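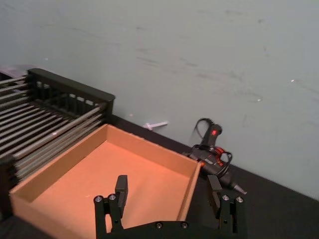 Bench notes: two-finger gripper and cardboard trays

Collected at the Bralldale shared workshop while building the Sestero arm. Last edited Oct 3, 2025. Corrections go to Lorraine Whiteley.

Trays

Use shallow trays cut down from corrugated shipping boxes. Four low walls and a flat floor are enough. High walls foul the finger linkages when the gripper comes in at an angle.

Score the fold lines with a dull butter knife on the inside face, then fold away from the score. A sharp blade goes through the liner and the wall tears off within a week.

Run a thin bead of hot glue along each outside corner and hold it for a slow count of 30. Keep glue off the tray floor. A dried string of it will lift one end of a small part and the pads close on air.

An empty tray weighs 68 grams and slides when a finger touches the wall. Put two squares of shelf liner underneath. Double-sided tape also works but leaves residue on a dark tabletop, and mineral spirits take the finish off with it.

Glue gun

Park the gun outside the sweep of the arm, with the cord looped back toward the wall. If the indicator is lit, treat the nozzle as hot. Keep it clear of the cardboard.

Do not glue anything to the finger pads. Gaspard Charpentier tried a glue skin on the Derico pads for extra grip. It held for 300 cycles and then peeled in one piece, with the part stuck to it.

Fingers and screws

Check the screws at the finger bases and on the base plate before each session. Use a hand driver. Threadlocker is fine on metal threads; keep it away from printed brackets, which it can crack.

Open the fingers fully before homing the wrist. The Admasu controller stores open as 803 and the tray grip as 475. Write both values on masking tape near the power switch — the board loses them after a firmware update.

Matte black parts on a dark table are hard for the wrist camera to separate. A tan cardboard floor gives better contrast, and it costs nothing.

Racks

A wire dish rack makes acceptable storage beside the work area. Keep it out of reach of the left finger, or fix it down. Bare rods throw highlights under the overhead lamp and the vision script sometimes reads them as part edges. Drape a dish towel over the side facing the camera, or mask that region in software.

To do by December: tray template for the smaller bin, and a proper stand for the glue gun.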